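The checkpoint at Plellamel

4 January 2020

The line starts before it is light. Cars first, then the minibuses, then people on foot with plastic bags and kids wrapped in blankets. By six there are maybe three bends of it, down past the shuttered gas station and out onto the Nepia road. Engines off to save fuel. Somebody selling tea from a thermos.

Plellamel is a farm town of 3,000 people, or was. The men at the checkpoint have been there since May, when the government army pulled back to the ridge and the militia moved down into the valley. Two concrete blocks, a shipping container, a rope across the road. That's the whole border, more or less. On maps it doesn't exist.

I went through it four times in nine days. Twice it took an hour. Once it took most of a day, and once we were turned around, no reason given, and slept in the car.

What people want on the other side is mostly boring. A dentist. A pension payment. A signature from the land office in Cokirico, which is still the district seat and still the only place with the stamp. A woman ahead of me had a folder of papers for a house her family has owned for three generations. The house is on the wrong side of the rope now. She needed to prove it was hers to an office that can't send anyone to look at it.

She had been trying since summer. The first time the clerk was sick. The second time the rope was down, closed, come back. The third time she got through and the form had changed.

"They want a photograph of the front door," she said. "I have a photograph. They want a new one."

The raids are a different thing and happen at night. Everyone tells it about the same way. Two or three trucks, lights off, dogs barking up the street ahead of them. Doors go in. They want young men, or phones, or both. In the last sweep, a little before New Year, eleven were taken out of one street behind the grain store. Seven came back inside the week. The other four had not come back when I left, and the families didn't know which building to ask at.

The militia's spokesman, who would only talk by phone and only for a few minutes, called them security detentions. He said all of them would be "processed." I asked where. He said that was an operational matter. I asked if there was a list and the line went quiet for a bit and then he said he would look into it. He has not called back.

The government side isn't a lot better on lists. Its own army holds people too, picked up coming the other way, and a lawyers' group in Cokirico says it has opened 565 files since May. In 400 of those, the family has had no written notice of anything. The Interior Ministry disputes the number but wouldn't give me a different one. 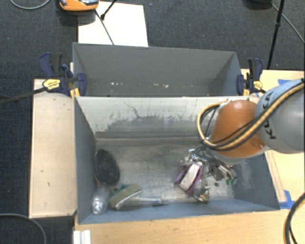
So the families make their own lists. In Cokirico it happens in the back of a bakery, after closing, on the flour table. School notebooks, blue pen. Name, age, street, what he was wearing. The wearing part takes longest. People argue over it, brown jacket or black, and one father kept changing his mind about the shoes and finally went home to see which pair was missing.

Twice a week someone copies the pages out and walks them to the international monitors, who have two rooms over a pharmacy. The monitors are polite. They have a mandate to observe and they observe. They don't have a mandate to go into detention sites, which is the thing everybody wants them to do, and the extension that might of let them ask was voted down in the fall.

Money is the other problem. There is a relief fund, Prodedine, paid for by donors abroad and run out of the capital, and it is supposed to cover legal fees and a small monthly payment for households with someone held. On paper almost 2,000 households qualify. To get the payment you need a detention certificate. To get the certificate you need the detaining authority to say it is detaining somebody. You see where that goes.

A Prodedine case officer told me they know. She said they'd asked for the rule to be loosened and were waiting on an answer. She looked tired. There was a stack of folders on the chair next to her and another on the floor under it, and while we talked two more people came in and put theirs on top.

Meanwhile the valley keeps going, sort of. School in Plellamel is open in the mornings. The clinic has a nurse but the doctor lives on the Nepia side and comes when the rope is down, so blood pressure on good days only. Winter wheat is in. Some of it got planted in fields nobody has checked for mines, becuase the seed was bought already and the weather was right.

Talks are supposed to start again this month, somewhere neutral, location not announced. The last round broke up over the agenda. Prisoner exchange was item six. The families want it moved to item one and have written to both delegations saying so, same letter, two envelopes.

My last time through, the guard was a kid, nineteen or so, cold, gloves with the fingers cut off. He went through my bag and held up a roll of cough drops and asked what they were. I told him. He asked if he could have a couple. Behind me the minibus driver had started leaning on his horn, and further back others were picking it up, all the way down the hill.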